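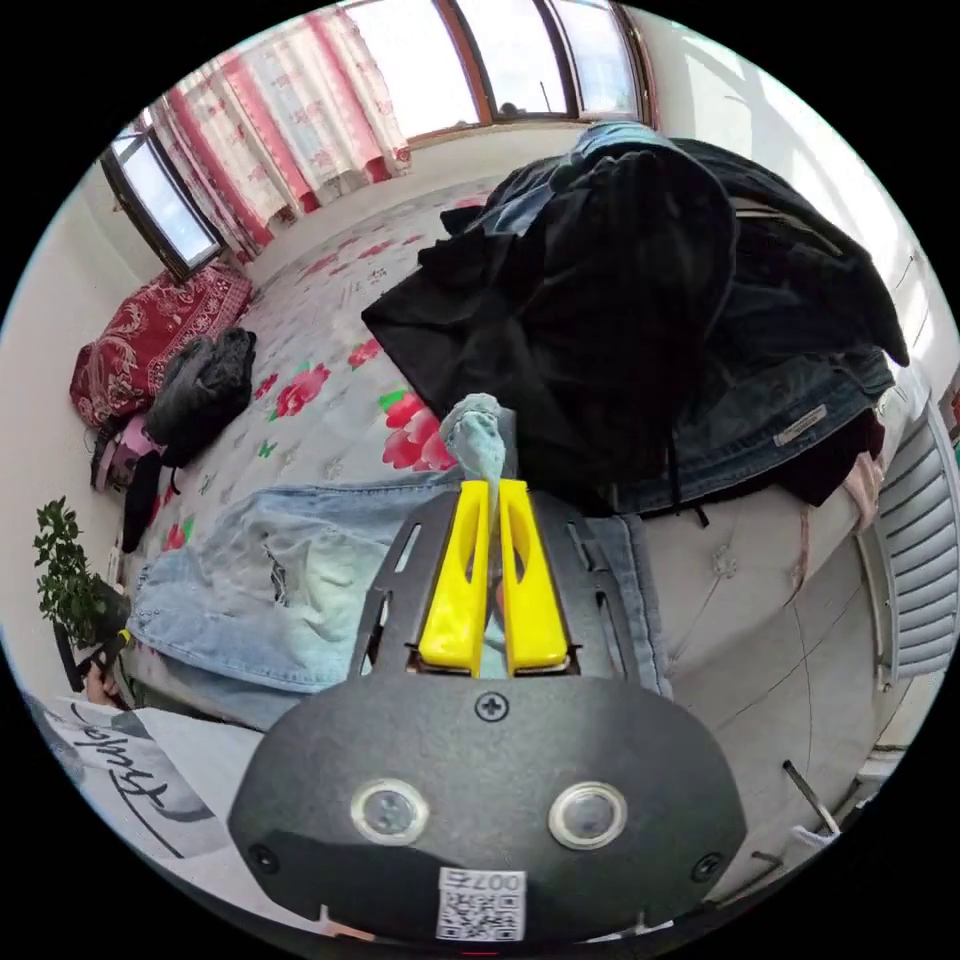 OK so the laundry post. I said I'd do it Friday and it's not Friday anymore, moving on.

Short version for people who only want the short version. Everything clean goes on the bed. Nothing goes back to a basket, a chair, or the floor. You cannot sleep until the bed is clear. That's the system. Bye.

Longer version, because a few of you asked after the closet post and I have 25 minutes before I have to be in the car.

I used to fold on the couch. Bad idea. The couch has a TV in front of it and the TV wins. I'd fold four shirts, stop, and then somebody needed to sit down and the whole lot got scooped up and carried to the bedroom chair, where it stayed for a week getting picked at. You know the chair. Everybody has the chair. By the end of the week it was a mix of clean, worn once, and mystery, and I'd end up washing all of it again to be safe. So much water. So much detergent. My jeans got old before their time and I blame the chair.

Now it all gets dumped on the bed. The flowered sheet is the one that's on most of the time, and it's a terrible background for finding things, socks just vanish into it, but it's the softest one I own and it's staying. I got it from Gallia when they were clearing out the spring bedding in May. Washed it a hundred times (OK, not counted) and the red is still red. The plain set I bought the same day pilled in 2 washes and is now rags. Go figure.

Order of operations. This matters more than how you fold, I really think so.

Big stuff first. Jeans, sweatshirts, towels if there are any. They take up the most room on the bed and they go the fastest, so you get that feeling of progress right away and you can see some mattress. I lay jeans out flat, sideways across the bed, and smooth them down with my hands before I do anything else. Line up the side seams. Then one leg over the other, crotch point tucked in so it's a straight edge, then thirds. Thirds fit my drawer. Halves and then halves again made a fat square that jammed the drawer every single time and I had to stick a ruler in there to get it open. If your drawer is deeper, do what you want.

Light jeans and dark jeans go in seperate piles. No reason other than I can find them at six in the morning.

Then shirts. I do the lazy shirt fold. Face down, sides in, bottom up, done. I tried standing them up in a row like files and it looked great for one day. Then I pulled one out of the middle and the rest fell over like drunks. Back to stacks. Five high max or you never wear the bottom one.

Then the small soft annoying things. Camisoles, thin tees, pajama shorts, that slippery scarf. These are what I used to leave for last and then not do. They don't hold a fold. You get them into a nice little rectangle, turn around, and they've relaxed back into a puddle. So I quit folding them. They get rolled if they'll roll and dropped in a bin if they won't. I've got three of the fabric bins from Flikden, the shallow ones, and they fit two across in the top drawer with the third one on the shelf. They were $15 for the set and one came with a crooked handle, I didn't bother returning it. It holds pajamas. Pajamas don't care.

Socks dead last. Match what matches. Singles go in a zip bag hanging on the back of the closet door and I check it once a month. Anything that's been in there twice goes. I was hanging onto one gray sock since before I moved to this apartment. For what.

Things I bought that were a waste of money, so you don't:

The folding board. Naidu makes the one I had, there are others, they're all the same hinged plastic thing. It works fine. It does. But it takes up the exact amount of bed I need for the clothes, and then I have to store a folding board. Gave it away.

Drawer dividers, the spring kind. They kept shooting across the drawer whenever I shut it too hard. If your drawers are real wood maybe they grip better, mine are slick inside. The bins do the same job and stay put.

Scented drawer liners. Headache.

Something I bought that was NOT a waste: a little fabric shaver. Mine's a Grarkine, it's loud and ugly and the lint cup pops off if you look at it wrong, but it brought back two sweaters I was about to donate. I keep it on the nightstand on laundry day. If something comes out of the pile looking fuzzy I do it right then, 2 minutes, back in the stack. If I put it aside to shave later then I've just started a new chair.

While we're on it – the mending pile. I do the same check with everything as it goes past my hands. Missing button, split seam, pulled hem, worn-out spot on a knee. If I can fix it this week it goes on the doorknob in a tote. If I can't, I ask myself whether I'd pay someone to fix it. Mostly no. Then it's house clothes or it's gone. Jeans get more chances than anything else because I hate shopping for jeans with my whole heart. I've got a pair that's more patch than denim and they're the most comfortable pants I've ever had on. They can't leave the house but they have a job, they're the painting pants.

Donation bag lives on the floor at the foot of the bed the whole time I'm folding. Open. If I pick something up and feel a little bit tired about it, in it goes. I don't do the thanking it thing, no judgement if you do. I fill one bag and it goes straight in the trunk, because a donation bag that stays in the bedroom gets unpacked. By me. At night. Looking for a top.

Somebody asked how often. Once a week is ideal, I make it maybe three weeks out of four. When I skip one the pile covers the entire bed edge to edge and takes the whole evening, and I get cranky and start rolling things that should be folded. When I keep up with it, it's one podcast. Pick a podcast with no cliffhangers or you'll be sitting on the edge of the bed holding a pillowcase for ten minutes.

Somebody else asked about wrinkles from leaving everything in a heap. Yes. It wrinkles. Get it out of the dryer while it's warm and spread it around on the bed a bit, don't leave it in a ball. Pull the button-ups out first and hang those before you even start on the jeans. I forgot to put that in the order up above. So: hang-up stuff, THEN big stuff. Sorry, not going back to fix it.

And no I don't iron. I own an iron. I think it's behind the suitcase.

Also got asked about fitted sheets and I have nothing for you there. I've watched the videos. I put the corners in the corners. It comes out as a lump with ambitions. I wrap the flat sheet around it so the outside looks tidy and stuff the set inside one of its own pillowcases and shut the door on it. The pillowcase trick is the only good part, you grab one bundle and you've got the whole set and you're not hunting for the other pillowcase at bedtime. I've got three sets now, so it's three bundles on the shelf, one on the bed makes four, and that's plenty. I used to have nine. I live alone!! Nine.

Last thing, seasonal stuff. I don't switch everything over in one big day anymore. As I'm folding, if it's something I know I won't wear for months (wool socks right now, the thick leggings) it goes straight in the under-bed bag instead of the drawer. Little by little the drawer turns into a summer drawer by itself. In the fall I do it the other way. The bag has a zipper that sticks at one corner, rub a candle on it, works every time.

Ok that's my time. Closet shelf part two is next, I still need to measure the gap over the door and I keep forgetting where I put the tape. If you've got a bin that fits a really shallow shelf, like barely deeper than a folded towel, leave it in the comments, the Flikden ones stick out over the front and it's bugging me.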